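Banstead puts two grippers to work on old circuit boards, and one of them minds the shine

A recycling outfit in Banstead has spent most of November finding out whether a robot can sort electronic scrap as well as a person with a radio on and one eye on lunch. The early answer is that it depends on which fingers you give it.

Two sets were on trial at the Matlala workshop. The Dultberg pair is stiff and costs 583 dollars. The Evham pair gives a little when it meets something solid, and costs enough more that the people running the trial would prefer to discuss something else. Each set is down for 1000 picks, a mixed diet of circuit boards, loose modules and wires, all of which have to leave a steel tray and end up in the proper bin.
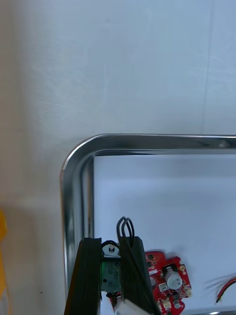
Lizelle Mnguni said the boards were never the worry. A board has the decency to stay the shape it was when you planned the grasp, she said, and a wire has no such manners.

The stiff fingers did well on anything with an edge to hold. The softer pair was slower by a hair and dropped less, which settled nothing, as both camps had predicted their own victory on exactly those grounds.

Then there is the matter of yellow. The bins came in one color, bought in bulk and glossy as a new raincoat, and the wrist camera has opinions about them.

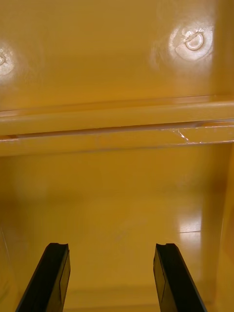
The depth reading wandered whenever the lights caught the plastic, so Kwadwo Adjei rewrote the approach to come in slower over the last 5 centimeters. That helped the camera and annoyed the stopwatch. A matte spray was proposed, priced, and put off until the next budget.

Placing a board turned out to be the polite half of the job. Picking one back up from a smooth floor is where the fingers earn their keep, and where the Dultberg pair had a habit of nudging the thing along before closing on it.

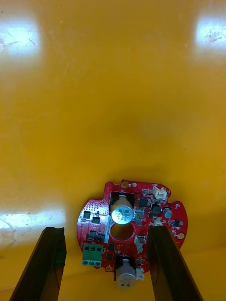 Henrik Haberkorn, who wants the cheaper set to win and makes no secret of it, has asked for a rerun with rubber pads glued on. Zodwa Mokgethi has agreed, provided he does the gluing.

Floor space may decide the matter before the numbers do. Matlala wants the finished cell to fit beside its existing benches, and the trial layout is generous by comparison, with yellow trays in pairs on both sides of the steel one and an arm reaching in over the back left. Lungile Gumede has sketched a narrower version, which loses a pair of trays and gains an argument over where the wire harnesses would go.
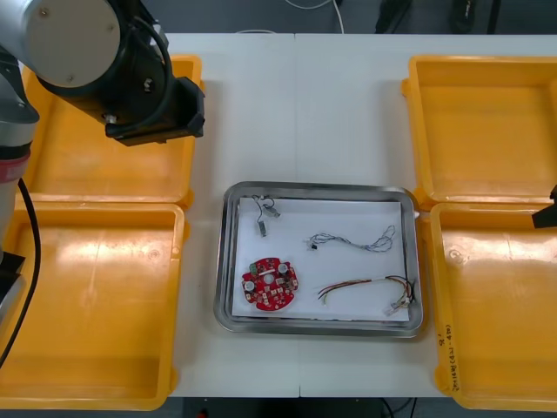
A decision on the fingers is expected once the rerun is in. Until then the sorting shift carries on by hand, and Gumede would like the trial judged on the awkward parts first. The paper lining the steel tray can hold a red board and a tangle of gray and blue wires side by side, and it is the tangle she wants counted double. Haberkorn considers this unfair to stiff fingers. The rerun starts at 2 in the afternoon, glue permitting.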